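4.2 Plates that won't share a slot

I went into the Vulholm study thinking round plates would be my headache. Nope — it was the square ones! Of the 925 pieces we logged across the Elwood kitchens, only 78 were square, and people still grumbled about them more than anything else (corners, mostly). 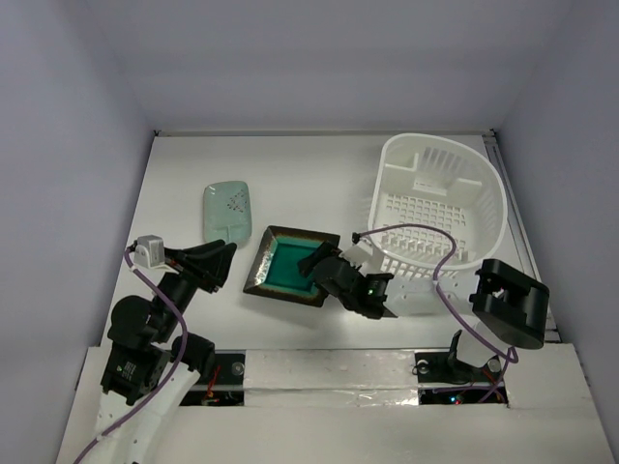

Figure 3. Square plate with a brown rim and teal-green center, with a white dish rack on the same table.

So I started asking folks where they'd put a plate like that, and most went straight for the end slot. Hviid saw the same habit with serving trays, and I'd love to know if it holds in Rovulcombe too.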